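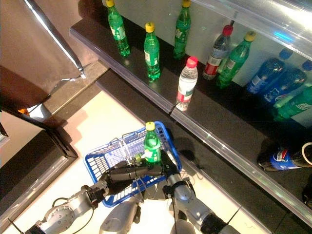 # Drinks shelf and basket – project report, draft 2

2025-05-02

**Aim.** Look at how a small soft drinks shelf is laid out and what that does to someone filling a basket from it. We picked drinks as they're heavy for thier size and people buy more than one.

**Set-up.** Black shelving unit, two levels, clear rails on the front. Stock – green lemon-lime type bottles with yellow caps, Pepsi, water with red caps. Blue mesh basket with wire handles. Layout follows the plan for the Bikau corner shop, the smallest one in the Rønning brief. Budget was 399, nearly all of it gone on the unit.

**Task.** Fill the basket from the shelf, one bottle at a time. Green first, then cola. No putting back. 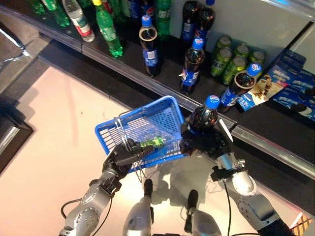 Small bottles go over easily in a basket this size. A lying bottle takes up most of the bottom, so the next one has to go in at an angle or on top. Wire handles get in the way too, better folded down before starting. Should of had this in the method from the begining.

**Layout notes**
- glossy black shelf – reflections of the bottles, shelf looks fuller than it is
- upper level empties first, lower one stays crowded
- green and cola get mixed up in the middle, hard to see where one product stops
- water gets lost among the green bottles

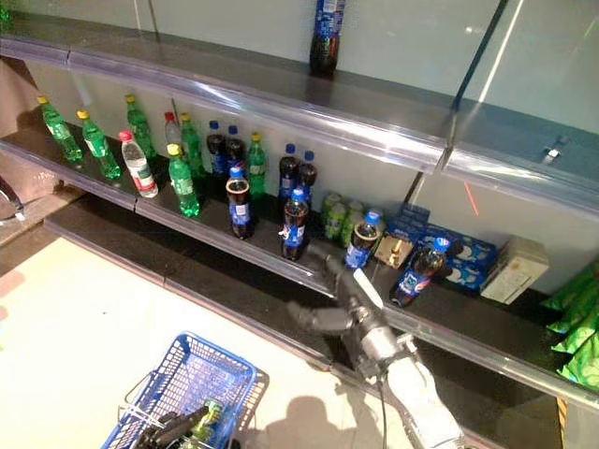
*Fig. 3 – Lower shelf with most of the stock, upper shelf almost empty.*

**Still to do.** Split the lower level by product. Try the deeper Givodell basket. Dullusen want 9 pages and max 3000 words by August – currently well under. Reference list not done. Costs table goes in the appendix.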